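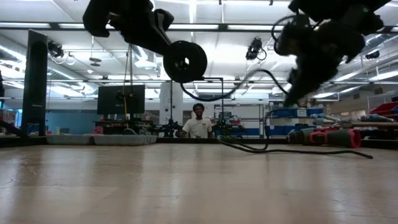

Comparing two end effectors on two arms, part two

11/4/20

The Flolgate gripper arrived in April and I have been putting off a proper comparison with the older Zamudio ever since. This week I finally had both arms free, so I ran the same job on each: pick up a small block, move it across the table, put it down inside a taped square.

I did 50 picks with each gripper, with the same speed and the same Kendero controller settings. The Zamudio dropped 12 blocks. The Flolgate dropped four, but it was slower to close and twice it shut before the arm had stopped moving. I think that is a timing fault in my script and I will look at it again.

Cabling took up more of the day than the picking did. If the cable is too short it pulls at the wrist on the long reach, and if it is too long it drags over the table and gets into the camera's view. I ended up leaving more slack on the Flolgate and tying it higher up the arm - not neat, but it stopped the pulling.

The cameras gave less trouble. The overhead view was good enough for finding the block, though the ceiling lights reflect off the tabletop and the Skatevetti software sometimes took a bright patch for an edge. Turning the exposure down cured most of that. A matt cloth would probably do the same job.

Next I want to try softer objects, starting with sponges and a bag of rice. The logs from both runs are saved as 1013 and 1032 if anyone wants them.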